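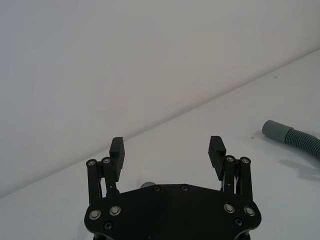
Fig. 7: Black palm plate with two pairs of silver-rimmed bolts

4. Setting your watering timer

I've had the Prellari on my allotment tap for two summers now, so these are the steps I really use (the leaflet has them in a funny order, I think).

1. Turn the tap off and screw the timer on by hand. Hand tight is plenty!
2. Push the hose on, then open the tap fully.
3. Hold SET until the clock blinks, and put in the right time.
4. Press SET again and choose your minutes. I give my beans 4 on a Wednesday evening, and 58 if I'm running the leaky hose round the squash.

Note: the longest run is 106 minutes. After that it goes back to 1, which had me swearing the first time.
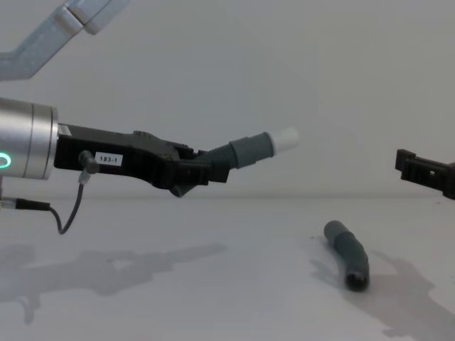
Fig. 8: Gripper body with label 183-1

5. Press RUN and wait for the click. If there's no click, check the batteries are in the right way round (mine weren't).

Caution: bring it indoors before the first frost. Mitali Dewan left hers out in January and it split right along the seam. If your water butt holds under 300 litres, do short runs only, or it'll be dry before the timer stops.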